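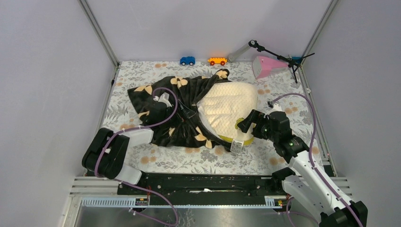 Can a small laboratory use a two-arm kit for cloth handling without writing its own control software?

It can, if the tasks are close to the ones delivered with the kit and if one person is available to repeat the calibration when it drifts. For new tasks, some programming is still necessary.

Figure 4. The Cenda kit in the enclosed workspace used for the cloth trials. Both arms are mounted on the black base rail at the front. A black flowered garment and a cream quilted pad lie on the printed mat.

4.2 Setup and Evaluation of the Cenda Kit

The second product in our review is the Cenda kit, sold by Nambiar as a complete package for teaching and for small research groups. The package includes two arms with grippers, the base rail, the cables, and a software license for one computer. The walls and the mat are not part of the package and must be prepared by the user. The seller also offers a paid installation service, which we did not order, as we wanted to know how far a group can go with the printed manual only.

The assembly was done by one of the authors and by Sudheer Poojary, who had no earlier experience with this type of arm. It was finished in one working day, and most of this time was spent on the cables. The manual asks that each cable has enough free length for the full movement of the arm, but it does not say how the free part should be guided. As can be seen in Figure 4, the purple cables run in wide loops, and the loop of the left arm passes over the garment. For rigid objects we did not consider this a problem. For cloth it is a weak point of the design, because a cable which touches the material can move it during the approach. We recommend that the seller adds a simple holder on the upper link.

We kept a mat with a leaf and flower print on the floor of the workspace, and we also left other objects near the back wall, among them two toy cars and a microphone stand. The Jivano kit, described in Section 4.1, was tested under similar conditions. The software of both kits must separate the cloth from the background, and a plain surface would make this step easier than it is in a normal room.

The evaluation consisted of 193 trials, with a time limit of 60 seconds for each. In every trial the software received one command, either to pick up an item at its edge or to move it to the other side of the mat. A trial was counted as failed when the time limit was reached, when the item was dropped, or when the operator had to press the stop button. The stop button was used in 13 trials. In the majority of these, the two arms came closer to each other than we wanted to accept, although no contact was recorded.

The results by item are given in Table 5. Thick items were handled more reliably than thin ones. With the quilted pad the gripper usually found a hold on the first attempt, while the thin garment was often pushed into a fold before it was grasped. The same difference was seen with the Iltton kit, but there it was smaller, and we suppose that its softer fingertips are the reason. Fingertips of this kind can be ordered for Cenda separately. We did not test them.

Support from the seller was answered in English and was polite, but not always fast. Our longest wait for a reply was 18 days, and it concerned an error in the calibration file. The corrected file was installed before the trials began, and all the results reported in this section were obtained with it. The price of the service contract was changed in March, so we leave it out of the comparison in Section 5.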